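Equipment Review: Khoury Two-Finger Gripper Set, Laundry Handling Trial
Malport Applied Automation Unit, Drovovbridge Site
Nov 5, 2021

The Unit purchased one pair of Khoury two-finger grippers in August for its laundry handling program. The set was fitted to the existing two-armed platform and run under the Cetine control package, version 2. This review covers setup, general performance, and a fault that the Unit considers serious enough to affect its recommendation.

Installation was simple. The wrist mounts lined up with the arm flanges without shims, and the printed manual was clear on torque settings. Calibration took less than an hour per side. The fingers open wide enough to take a bunched shirt from a pile, and the grip on knit fabric was firm without marking the cloth. Over 773 logged transfers between basket and washer, most were completed without help from staff.

The fault concerns release. On 3 occasions the left gripper reported that it had opened when the fingers were still closed on a garment. The control package accepted the report and began to withdraw the arm from the drum. In the first two cases the garment pulled free and fell to the floor. In the third, the fabric had wrapped around the rubber door seal, and the arm continued to pull until an operator pressed the stop button. The seal was torn and had to be replaced.

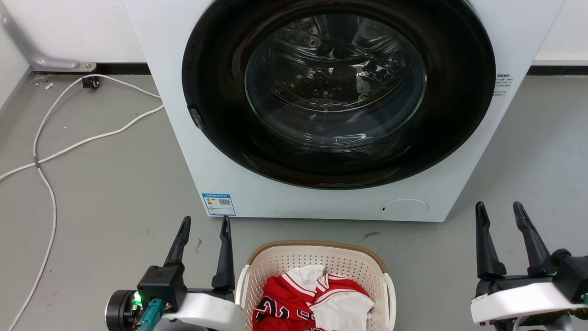

The cause was traced to the position sensor in the finger drive. When the motor housing reached 70 percent of its rated thermal load, the sensor held its last commanded value and did not report the measured one. No warning was shown to the operator. The status light stayed green through all three events, and for that reason staff should not treat it as proof that the gripper is working as it should.

Khoury supplied a firmware update after the Unit filed its report. The update adds a check on motor current before a release is confirmed - a sensible measure, though it should have been present from the start. The fault has not come back in the runs made so far, but those runs were short, and the Unit does not yet regard the matter as closed.

Until longer testing is complete, the Unit requires a force limit on all withdrawal moves, a person at the stop button whenever an arm is near the drum, and a rest period between loads. Sites that cannot meet these conditions should not use the set with front-loading machines. For open basket sorting, where a late release does little harm, the grippers are recommended with the updated firmware installed.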